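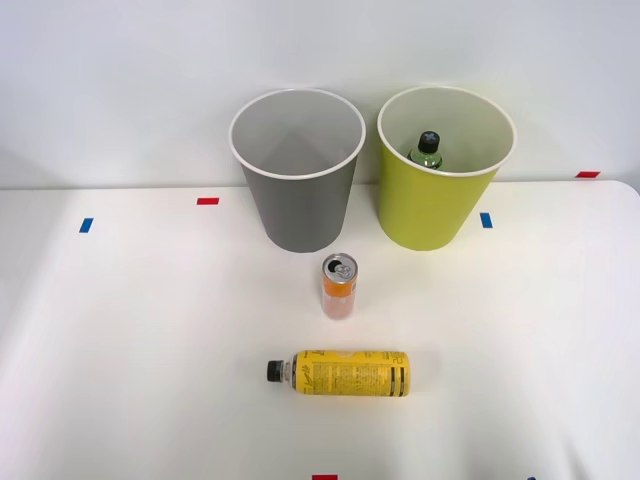 In praise of sorting your empties into cups

I have a theory that you can tell how much somebody wants to recycle by how far they'll walk with an empty can. In my case it's about as far as the end of the table. Ask me to go down the passage, out of the back door and round to the bins in my slippers and I will leave that can exactly where it is until bedtime, and then feel bad about it.

So I've become a bit of a bore on the subject of the table cup. You put a couple of big paper cups on the table, different colours, and they stay there for as long as people are eating and drinking. Cans in one, little bottles in the other, or all the drinks things together and the wrappers in the other one. I don't much mind what the rule is. I do mind that there is one, and that it's colours, as nobody reads a label when they're halfway through a sandwich.

I picked this up from Maureen Naylor, who used to run the Saturday lunches at the Clerkach hall and had 18 of us round trestle tables with one bin between us, by the door, with a swing lid that trapped your fingers. After every lunch the tables looked like a bottle bank had sneezed. Then one week in November she put out paper cups, a grey one and a greeny-yellow one on each table, and that was that. We sorted our own rubbish without getting up! She carried the full cups off and tipped them into the right sacks, and we were home by two.

Now, Stuart Lightfoot (who reads these pieces and writes to me about them) thinks it's daft. His view is that a paper cup is itself rubbish, so I'm making waste to tidy up waste. I've thought about this more than I'd like to admit. My answer is that mine don't get thrown away. They only ever hold empties, they get a wipe round, and I've had the same 4 going for ages - a bit creased inside, perfectly fine. If you want to use your best enamel mugs instead, Stuart, please do, and send me a picture. 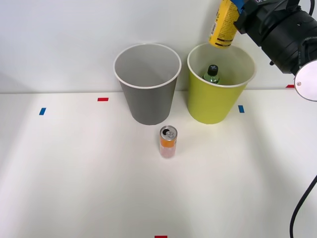

Yellow can over the yellow-green cup, where a green bottle has already got a place.

I will give him one thing, though, and it's height. A tall slim can in a cup makes the whole business top-heavy, and a bottle sticking up next to it doesn't help. My rule at home is two tall things at the very most and then the cup gets emptied. Short cans are much better behaved. And do put the cups at the back of the table, against the wall if you've got one, where elbows don't go.

The other grumble I hear is that it looks messy. Does it? Messier than a bottle lying on its side and rolling about every time someone reaches for the salt? I'd much sooner look at two cups with bits poking out of them than play skittles through my pudding. A plain white table shows everything up anyway, so you may as well have your rubbish standing to attention.

We're having a lunch of our own on Sat 22 March, nine of us if Reece Inskip's back from his sister's, and the cups will be out before the plates are. Grey for cans, yellow-green for bottles. Anyone who gets it wrong is washing up.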